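## 5. Teaching the block detector and checking the push planner

Before this section, please finish the hand-eye calibration in section 4. The Welus planner uses the board plane from that calibration, and it does not ask again.

1. Start the Sonex detector node and wait until the status line is green.
2. Put the blocks on the board. Leave enough free space between most of them, but let one or two pairs stand close together. The detector must learn to separate them.
3. Open **Labels** and confirm one color and one shape for each block, for example "red star" or "blue cube".
4. Set the confidence limit. The default is fine for even light.

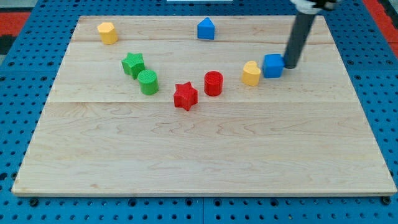
5. Jog the rod down slowly until the tip meets the board, then press **Set Z zero**. All push heights are calculated from this value.
6. Choose a block in the list and click **Plan push**. The planner draws a path in the viewer. Check that the path goes around the other blocks.
7. Click **Run at low speed**. Keep one hand near the stop button.

**Note:** If two blocks of the same color are near each other, the detector can join them to one object. Increase *Split distance* to 6 mm and run the detection again.

**Caution:** Do not change the Z zero while a plan is loaded. The old plan stays in memory with the old height. Click **Clear plan** first.

The log keeps the last 200 pushes. If the planner stops with error 842, the target is outside of the reachable area. Move the target toward the center of the board and plan again.

Section revised December 13, 2024, Esi Ackah, Trakberg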